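NOTA DE PRENSA

Ikus abre en agosto su tercera temporada de talleres de encuadernación y restauración de papel en Jadotdale

Inscripciones abiertas. 143 plazas, repartidas en 32 talleres. Precio general 40 euros por sesión, materiales incluidos

Jadotdale, agosto. – La asociación cultural Ikus vuelve con su programa de verano dedicado al libro y al papel antiguo. Encuadernación copta, cosido japonés, limpieza en seco, reintegración de lagunas con papel japonés, papel marmoleado. También, y es la novedad, un bloque entero sobre archivos familiares: cartas, cartillas, recetarios, fotografías sueltas, lo que cada cual tenga en casa metido en una caja.

El programa lo coordina este año Simone Toledo, restauradora de documento gráfico, que toma el relevo de Hazem Ashour. Ashour sigue en el equipo docente y se queda con los talleres de dorado y de lomos en piel.

«El año pasado se nos quedó gente fuera en casi todo lo de cosido», explica Toledo. «Hemos doblado esos grupos y hemos quitado dos charlas que no funcionaron. Más mesa y menos diapositiva.»

Los talleres se imparten en la antigua imprenta Vieira, planta baja, entrada por el patio. Turno de mañana a las 10:00 y turno de tarde a las 17:30. Grupos pequeños. No hace falta experiencia previa salvo en los tres cursos marcados como nivel dos (dorado, injerto manual y estuches a medida), para los que se pide haber hecho antes algún curso de encuadernacion, aquí o en otro sitio.

Archivos familiares

El bloque nuevo lo firma Elsie Faulkner, archivera. Cuatro sesiones que pueden hacerse sueltas. Qué guardar y qué no. Cómo quitar grapas y clips oxidados sin romper la hoja. Carpetas y cajas de conservación: cuáles valen la pena y cuáles no. Y una última sobre cómo describir e inventariar los papeles de casa para que dentro de veinte años alguien sepa quién es quién.

Faulkner recomienda traer material propio, pero poco. «Una carpeta. Con una carpeta hay para toda la mañana», dice. Pide también que no se traiga nada con moho visible – para esos casos habrá una consulta aparte, con cita.

Exposición Rasura

En paralelo, la sala del primer piso acoge Rasura, muestra sobre el pergamino reutilizado y las correcciones de copista. Raspados, tachaduras, notas al margen, hojas de un libro que acabaron de guarda en otro. La comisaria es Kátia Brandão, que ha trabajado con fondos de coleccionistas particulares de la comarca. Entrada libre en el horario de los talleres y hasta las 20:00. Visitas comentadas por la propia Brandão a las 12:00, con reserva.

La exposición incluye un facsímil que se puede tocar y hojear, hecho para la ocasión por Shiuli Kanagaratnam. Kanagaratnam dará además una charla sobre tintas ferrogálicas y por qué se comen el papel. Gratuita, hasta completar aforo.

Biblioteca de consulta

Durante todo el mes estará abierta la biblioteca de la asociación, 1.535 títulos sobre encuadernación, caligrafía, tipografía y conservación. No hay préstamo, solo consulta en sala. Se pueden hacer fotos sin flash. Quien quiera donar libros del tema, que escriba antes, el espacio es el que es.

Inscripción

Por orden de llegada, en la página de Ikus o en la propia imprenta Vieira por las mañanas. Descuento del veinte por ciento para estudiantes, personas en paro y jubilados. El pago se hace al confirmar la plaza. Anulaciones con devolución íntegra hasta una semana antes; después se guarda el importe para otra sesión, no se devuelve.

Los menores de 16 pueden venir acompañados a los talleres de papel marmoleado y de cosido japonés. A los demás no, por las cuchillas y los adhesivos.

Para medios

Simone Toledo y Kátia Brandão están disponibles para entrevistas, preferiblemente por la tarde. Hay dossier con el calendario completo y las biografias de los docentes, se envía a petición. Se ruega avisar con antelación si se quiere grabar en un taller. Contacto: gabinete de prensa de Ikus, Jadotdale.
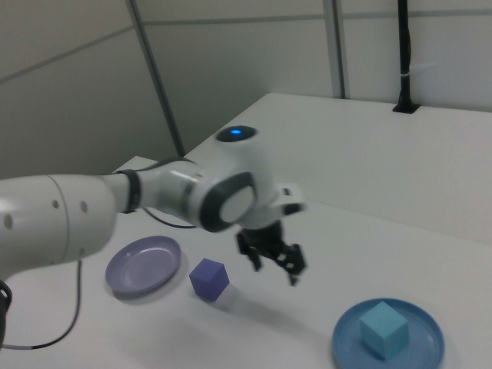

Los medios que quieran asistir a la apertura de Rasura deben confirmar por correo. La sala se abre a prensa a las 11:00, una hora antes que al público. Acceso por el patio, el ascensor está al fondo a la derecha.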